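Manual revision 2026-03-27. Replaces the blue one, which told you to oil the bed. Please don't oil the bed.

## Section 3: Setting Up the Fanstead Tabletop Proof Press

By now you have unpacked the press, read Section 2, and found out that Section 2 was mostly about lifting with your knees. This section gets you from a press in a room to a first print you won't mind showing someone. Allow an evening. The box says an hour, but the box was written by the people who sell the box.

### 3.1 Finding a place for it

The press weighs less than it looks, but all of that weight moves back and forth while you print. A table that is fine for dinner may turn out to have opinions about this.

1. Choose a table that doesn't rock. Lean on each corner in turn, hard, the way a guest would.
2. Wipe the top with a damp cloth and let it dry. Grit under the rubber feet will scratch the table and tilt the press, so you get two problems for the price of one.
3. Leave an open stretch at least 19 inches deep in front of the press. Your elbow needs it.
4. Keep drinks on some other piece of furniture.
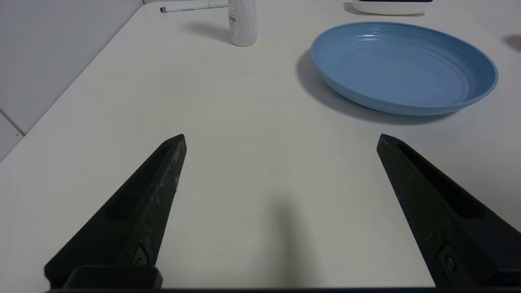
5. Set the press down with the crank on your stronger side. If you are left-handed, turn the whole press around and read "left" as "right" through the rest of this section. We know. A left-handed edition is planned for October, as it was last October.
6. Press down on each foot. If one lifts, slide one of the thin cork shims under it. The shims are in the small bag you may have thrown out with the foam.

> **Note:** A dark wood top hides ink drips. A pale top shows them right away, when they can still be wiped off. Both kinds have their fans.

### 3.2 Leveling the bed

The bed is the flat steel plate the type sits on. It left the shop level and then spent several days in a truck.

1. Loosen the four corner screws half a turn each. They should still hold the bed in place. If the bed slides out into your lap, that was more than half a turn.
2. Lay the supplied level across the bed, left to right, and turn the front screws until the bubble sits between the lines.
3. Turn the level front to back and do the same with the rear screws.
4. Go back and check left to right again. It will have moved. Repeat steps 2 and 3 until it stops, or until you can live with it.
5. Tighten the corner screws in a crisscross order, as you would the nuts on a car wheel.

> **Caution:** Never level the bed by putting folded paper under the type. It works beautifully for 13 prints and then you will spend a weekend finding out why it stopped.

### 3.3 Fitting the roller

1. Lift the roller by its steel ends. Fingerprints on the rubber will print, and they print very well. Beat Leitner, who put together the first of these presses, still has his left thumb on a set of wedding invitations.
2. Lower both ends into the side brackets together. You should feel a small drop on each side.
3. Close the latches. If only one closes, the roller is in crooked. Take it out and start over; pushing harder bends the latch, and the latch is part no. 712, which has been on back order longer than the left-handed edition.
4. Turn the crank slowly through a full pass with no type on the bed. A soft rumble is fine. A clicking sound means something is still in there, usually the hex key.

Stay on the crank side and keep your free hand off the rails. The roller is not fast, but it does not stop to ask.

### 3.4 Laying out your supplies

Put the things you use with inky hands in one spot and the things you use with clean hands in another, and try to remember which spot is which. Rags and the can of Drisolent go on the inky side. Paper goes on the clean side, well away from the can. We test with Xiong medium-weight stock, but any smooth sheet without a shiny coating will do. 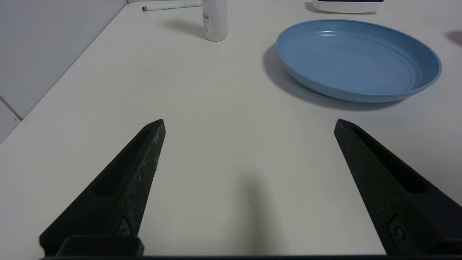
*Fig. 3-2. White tabletop, with a few objects on the far side.*

> **Caution:** Use Drisolent with a window open and the cap back on between wipes. Do not use it on the roller. The roller gets plain vegetable oil and a dry rag.

### 3.5 First print

1. Lock one large letter in the middle of the bed. Resist the full poem.
2. Ink it thinly. When it looks like too little, it's nearly enough.
3. Lay a sheet on top, lower the cover sheet, and crank once, at one speed, all the way across.
4. Peel the paper up from a corner.

| What you see | What to do |
|---|---|
| Pale on one side | Go back to 3.2, with our sympathy |
| Fuzzy edges | Less ink |
| Double image | The paper slid; hold the cover sheet down |
| Letter is backward | Check that you bought type and not a souvenir |

The counter on the left rail may already read something like 1,149. Every press is run in at the Flisport shop before it ships. The counter can't be reset, so write the starting number inside the back cover of this manual. You'll need it for the oiling schedule in Section 4.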